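Minutes, Rirkora Building Tenants' Association
2026-06-25, ground floor meeting room

**Present:** Prasanna Dewan (chair), Vanderleia Barbosa, Arlindo Peixoto, Maiara Guerra (minutes)
**Apologies:** Simone Andrade, who sent a two-page letter in her place. It was read aloud in full, at her request.

**1. Minutes of the March meeting**

Approved, after Arlindo asked that "shouted" be changed to "said." Changed.

**2. The front door buzzer**

Still rings in 14 when you press 30. Still does not ring in 30 at all. Vanderleia lives in 14 and has now met most of the friends of the people in 30, and reports that they are nice but keep late hours. Litari, the managing agents, say the part is on order. They said so in March. Prasanna asked which part. Litari are finding out.

*Action: Prasanna to ask again, in writing, using the word "disappointed."*

**3. Bike storage**

The waiting list for hooks remains longer than the supply of hooks. Arlindo proposed that any bike without air in both tires be moved to the yard. Vanderleia pointed out that this would include Arlindo's bike. Proposal withdrawn.

**4. Meeting room surfaces**

Simone's letter (page one, most of page two) concerns the state of the tabletops in shared rooms and whether people should be allowed to eat soup near them. She would like a written policy. After twenty minutes the meeting had agreed on the word "wipe."

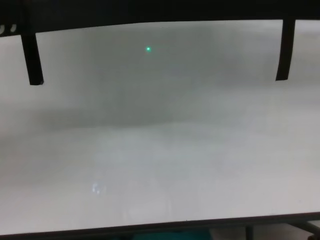 *Item 4: pale surface, no printed markings.*

Maiara suggested coasters. Arlindo said coasters were how it started in his last building and would not say what "it" was. The soup question is held over until Simone can be here to enjoy it.

*Action: Maiara to draft one sentence on wiping. One.*

**5. Noise**

A complaint was received about a piano. A second complaint was received, from the owner of the piano, about the first complaint. Both were noted. Prasanna reminded everyone that quiet hours are printed on the back of the lease, and nobody present could say what they were.

*Action: everyone to look at the back of the lease.*

**6. Budget**

The association has $106 in the account. Quotes for repainting the stairwell were therefore discussed in a spirit of curiosity. Araújo gave the lower one and spelled our name right. Zotport's was higher and came with a brochure, which Vanderleia has kept. Litari will be asked whether paint counts as maintenance or decoration. We expect them to say decoration.

*Action: Vanderleia to send both quotes to Litari, without the brochure.*

**7. Plastic, cables and general tidiness**

Prasanna asked that wires in shared rooms be coiled or labeled, preferably both. Arlindo asked who would do the labeling. There was a long pause, which has been minuted at Vanderleia's insistence.

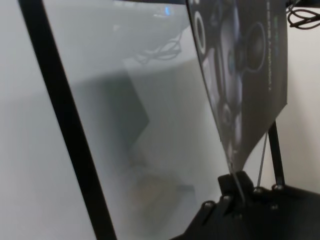
*Item 7: frosted plastic, with cables faintly visible.*

It was agreed that Arlindo would do the labeling.

*Action: Arlindo, who wishes his tone recorded as "willing."*

**8. Any other business**

Maiara asked if somebody else could take the minutes next time. See the pause under item 7.

The hallway plant has been watered by at least three people on the same days and is to be left alone until further notice.

The next meeting will be announced on the board by the mailboxes once the key to the board has been found.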